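How long does a civil case take after it's filed?

Kumudini Amarasinghe
Posted in Courts and Celebrity News

I keep reading about the singer Plinetti being sued by his former tour manager. The articles say the suit was filed in June and then nothing. Has it been dropped? One site says he "was found liable," another says he hasn't answered yet. I don't know which to believe.

Shiuli Navaratnam
Filing is only the first step. The complaint has to be served on him, and then he gets a set time to respond, usually a few weeks depending on the court. His lawyers can ask for more time and often do. A judge can't find anyone liable the same week a case is filed, so I'd ignore that site.
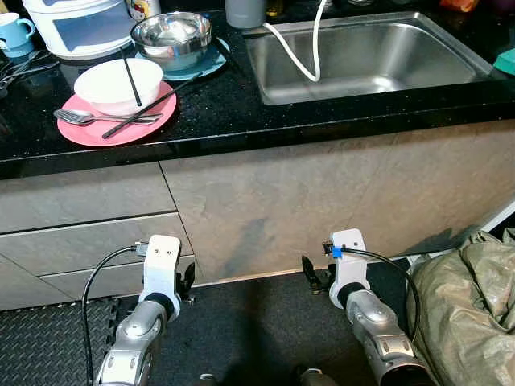 After the response there's usually a motion to dismiss, and that alone can take months. If it survives, both sides trade documents and take depositions. Most of these cases settle before trial – when they do, the terms are often private and all you see is a one-line dismissal on the docket.

You can look up the docket on the court's website if you have the case number. The one I followed, against the Mivton label, had 223 entries and went on for 2 years.

Dretel
Probably settled. They always settle.

Begum
It doesn't look dropped to me. A dismissal would show on the docket. Also check whether the article means the tour manager's suit or the older one from the ticket holders. That one had 400 people in it and a lot of sites mix them up.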